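Fisheye SLAM loses tracking whenever the gripper gets close to fabric

Posted by Vignesh Ramasamy
Tags: visual-inertial, handheld gripper, cloth, relocalization

Hi all! I'm recording cloth handling demos with a handheld gripper and running the trajectories through Rukent afterward. Rigid stuff on a desk works great (I get a full trajectory nearly every time). Laundry on a bed is a disaster. One clip has 3000 frames and tracking drops at frame 708, comes back for a bit, then jumps sideways and never recovers. Two frames from the session:
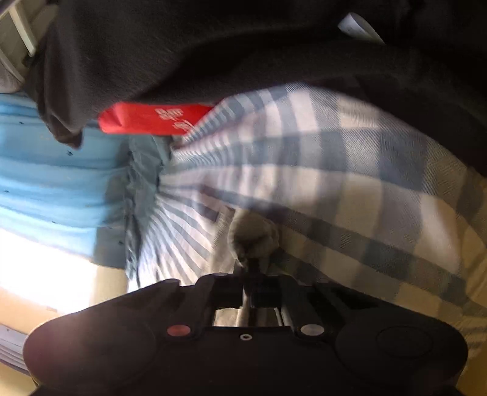
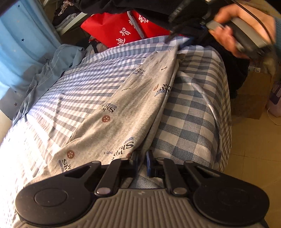 My settings are pretty much the Gernora defaults. I do a mapping pass of the room first, then the demos against that map, with a static mask over the gripper body. I've already raised the feature count and it didn't help, I just got more points, and a whole lot of them land on the checked cloth. Is this a lens calibration problem, or is the checked pattern messing up the matching? I'd love to keep using this bed if I can.

Sowmya Gounder
Probably the checks, yeah. Every corner in a plaid looks like the next corner, so your matcher happily picks the wrong one and you get that sideways jump. But the bigger thing is that the cloth moves! In your first picture the checks are squeezed into narrow stripes on the left and bulging out on the right, and no static map is going to match that. The curtain with the stars and the red bag are much better landmarks. I'd do this:

Map slowly from farther back, with the curtain and the shelf in view.
Mask the middle of the image as well as the gripper, so the points come from the edges.
Turn the feature count back down. I run 44 per grid cell, and more than that just fed me fabric.
Tighten the reprojection threshold before you touch calibration.

If it still drops, let the IMU carry the gap and relocalize when you back away.

Hema Pillai
just use a plain sheet

Rania Hijazi
Agree with Sowmya on masking, except I'd make it depend on distance. A fixed center mask cost me good points on the wide views. I only switch it on when the jaws are within 35 cm of the cloth, and you can get that from the last good pose. Check your camera to IMU time offset too, mine was off and it looked exactly like bad matching.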